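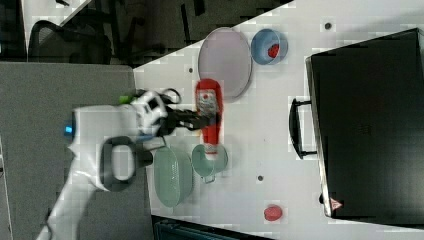 Ketchup bottle in the gripper, right over the cup.

1/ OK so October is over for me soccer-wise and I finally have a minute to write up my first season as a referee. I've been a sideline parent forever and always figured I knew the rules. Reader, I did not know the rules. Long thread, get a coffee.

14 comments · 3 shares

2/ Signed up for the entry course in Ollutton because Annelore Sperling (she assigns the refs for our area) kept emailing everybody's parents asking for help. The league had 145 kids in the small-sided divisions and more than 2 fields going at once most mornings. You can do the math on that one.

3/ The classroom part was fine. The part where you stand in a parking lot practicing your whistle was less fine! Mine sounded like a tired teakettle. Annelore told me to blow it like I was mad at it and that did help.

2 comments

4/ First game was at Cisneros, the lower field, the one with the slope. U9 girls. I forgot which team had kickoff before I'd even put the coin back in my pocket. A kid in orange very kindly told me. I picked a goal to stand near and hoped.

5/ Stuff I got wrong in that game: let a throw-in go when the kid's back foot was way off the ground, called a goal kick that was clearly a corner (sorry, orange), and started the second half with the teams facing the same way as the first. Both coaches noticed. It took us a while to sort out and the kids thought it was hilarious.

9 comments · 1 share

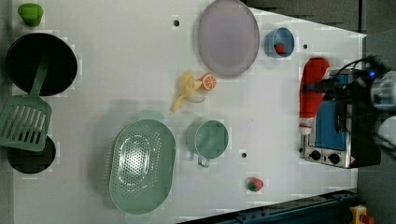
Toy strawberry in the blue cup, lavender plate next to it.

6/ The build-out line. Oh man. If your kid plays U9 or U10 you've seen it, it's the extra line where the other team has to back off when the keeper has the ball. I had been yelling about this from my folding chair for years and I had it wrong the whole time. They back off until the ball is put in play, and the keeper is allowed to go early if she wants to. If she goes early, that's on her.

7/ Also the keeper can't punt it at that age in our league. When they do it's an indirect kick for the other side. I made that call exactly once and a grandpa asked me if I was new. Yes sir, I am.

21 comments

8/ Somebody asked about pay. It's not a lot for the little ones, but I got it the same week every time and it covered my shoes. Get real turf shoes, by the way. I did the first games in my running shoes and spent a good part of one on my rear end.

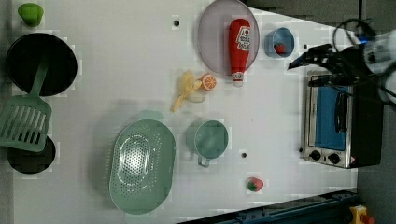
9/ Skaken tournament! I worked 6 games there and by the last one my legs were done. It rained sideways for the early ones. My notebook turned into oatmeal and I ended up keeping score on my arm in pen. If you do tournaments, bring the waterproof kind of notebook, and bring 2 pens, one of mine quit at halftime.

10/ Best thing I saw all season was at Skaken too. Noemí Ocampo coaches the Plasen U10s and one of her players told me the ball had come off her own shin, so it should be the other team's throw. I'd already pointed the wrong way. Noemí gave her a thumbs up from the bench and I switched it. That team lost by a mile and they were singing on the way to the cars.

33 comments · 5 shares

11/ The yelling. People keep asking. It was less than I expected, mostly general groaning. There was one dad who wanted offside on a goal kick (you can't be offside from a goal kick, I checked about a hundred times that night). I asked the coach to have a word with him, which is what they teach you to do, and the coach did.

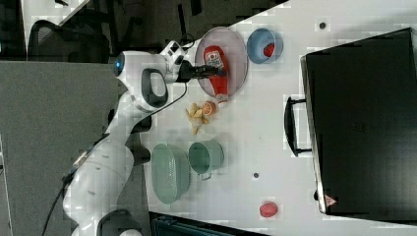
Ketchup and the pink plate.

12/ For anyone thinking about it: the next course is back in Ollutton after the holidays, and Annelore says the online part opens first so you can poke at it in your pajamas. Teens can do it too. Ask her for an early game on an upper field at Cisneros for your first one — seriously, not the slope.

13/ I signed up again for spring. I asked for U10s and was told maybe some U11s, so now I have to go learn offside properly. If you've got a good video for that, drop it in the replies, the ones I found are all an hour long.

17 comments · 2 shares

Search posts
Search this account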